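Thread on how we ran the service-learning placements in our department this spring. Mostly logistics, for anyone at another college who has to set one up. 1/19

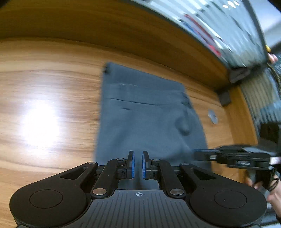

Gripper, black, with blue rubber fingertip pads.

2/ Setup: second-year students in the Vitley campus business program. The requirement is 22 hours at a community partner, plus a written report. It carries credit, so attendance and grading follow the same rules as any other course.

3/ We had three partners. Berner is a reading center for adults. Bravo is a youth sports club with a homework room. Itard is a day center for older people. All three are within one bus ride of campus, and that was a condition for getting on the list.

4/ Agreements first. Each partner signed a two-page document covering supervision, insurance, hours and who to call. We used to sign these in the week before students arrived. Moving it up by a month removed most of the email traffic.

5/ Insurance: the college policy covers students on placement if the site address is on file. It does not cover trips the partner adds later. Bravo had an away tournament in the plan, so that address had to be filed separately. Processing time was eight working days.

6/ Background checks are needed at Bravo and Itard. Berner does not require them. We ran the checks for everyone anyway. A student who fails to clear in time can be moved, but one who was never checked can't be moved anywhere.

7/ Matching. Students ranked the three sites. Schedule conflicts were applied before preferences, and that order matters. Last year we did it the other way and had to redo half the list by hand.

8/ Group size is capped at eight per site visit. The cap comes from Itard, where the common room gets loud. We applied it to all sites to keep the schedule simple.

9/ Orientation is one afternoon. Half covers the report and the hours log. The other half is run by the partners. Attendance is required, and a student who misses it starts a week late.

10/ Budget: $325 for the term. Bus passes took most of it, printing took the rest. Food was paid for by the partners or brought from home. If your finance office wants receipts for bus passes, buy them in one batch.

11/ Hours log. Paper sheet, signed by the site contact at the end of each visit. We tried an app in the pilot year. Site contacts did not log in, so hours sat unapproved until the end of term. Paper has worked better.

12/ Rounding rule: nearest quarter hour, travel not counted. Put this on the sheet itself. It was in the handbook before and we still got the question every week.

13/ Work at Berner was one-on-one reading and help with forms - job applications, leases, utility accounts. Students may explain a form. They may not fill it in or sign as a witness. The center gives them a written card with these limits.

14/ Work at Bravo was the homework room and the equipment inventory. One group rebuilt the club's sign-out sheet as a spreadsheet with a due date column. It was the only task this term that used anything from the operations course directly.

15/ Work at Itard was conversation, card games and a weekly phone help table. The phone table was the residents' request, passed on by staff. Most questions were about text size, voicemail and blocked numbers. Students were told not to handle banking apps at all.

16/ Report format: four pages. One on the organization and how it is funded, two on the work, one on a problem the student observed and what it would cost to fix. The cost page is the weakest part in most reports. We now hand out a worked sample.

17/ Grading is pass or revise. One revision allowed. Two readers per report, one from the department and one from outside it. Where they disagree, the department reader writes a short note and the report goes back to the student with both sets of comments.

18/ Changes for the next round:
- Partner feedback form cut to one page
- Makeup visits booked through the department, not directly with the site
- Log sheets collected every two weeks
- Separate sign-up for evening slots at Berner, which filled unevenly

19/ The agreement template and the log sheet will go up on the department page in May, after the partners have checked the wording. Both are plain text files, so edit them as needed. Check the insurance paragraph with your own office before using it - ours is written for one policy and will not fit another state's rules.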